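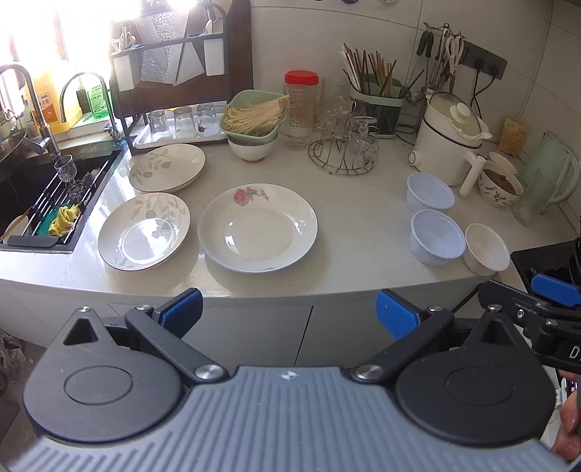 According to Tormod Haugland, the pads should be compared on glazed plates before anything else, as a pad that slips on a smooth rim will spoil every later reading. The order of tests in this section follows that advice.

4.3 Comparing fingertip pads on the Hirnix hand-held gripper

Caution: Keep fingers clear of the linkage arms whenever the trigger is held.

1. Fit the first pair of pads, textured faces inward, and tighten the fixing screws.

2. Open the gripper fully and start a new log in Zostireo. Enter the pad type in the first field.

3. Grasp a plate by the rim, lift it clear of the worktop and hold for 2 seconds. Set it down before releasing the trigger.

4. Repeat step 3 until the log shows 20 grasps. Record slips as they occur.

5. Repeat with a bowl, then with a plastic container.

6. Change to the second pair of pads and go back to step 2.

Note: Wipe the pads with a damp cloth between objects and let them dry. Do not use solvent.

Note: Pads are rated for around 200 grasps on glazed ware. Discard both pads of a pair together.

Pad results are stored under Tools > Compare. For camera settings, see section 4.4.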